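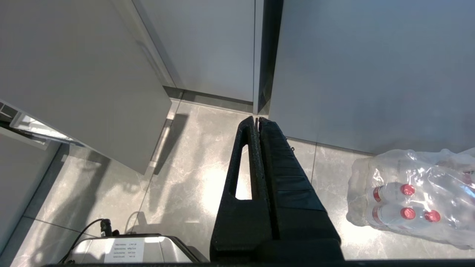 Workshop log > Skullemel arm > Fingers

21st April — kitchen floor, second go

Well, I'm far happier with the fingers than I was last time! The narrow left one with the long slot is staying, and so is the broad ridged one on the right. Tadhg Geraghty wanted them matched, and I do see his point (it would be tidier, and we'd only have the one part to print), but I'd like to give the odd pair a fair run before we go back to the bench and start again.

Sun on the tiles is still a nuisance. The wrist camera copes with the grey cupboards and then has a great bright patch of floor to deal with, plus the long shadow off the open door, which the edge finder will happily take for a solid thing if you let it. I've brought the exposure down to 900 and it's better, though I'd want to try it on a dull morning as well.

The bar handle along the bottom of the door is the target for now. Closing speed is at 30, down from 40 — slow, but kinder to the tips. Water bottles stay in their wrap until the handle work is done.

Fulvio Rinaldi has the spare Otavum board, so ask him before ordering another. Still to do: tip gap, cable tie at the wrist, new log folder.

Filed under: Home builds, Grippers, Work in progress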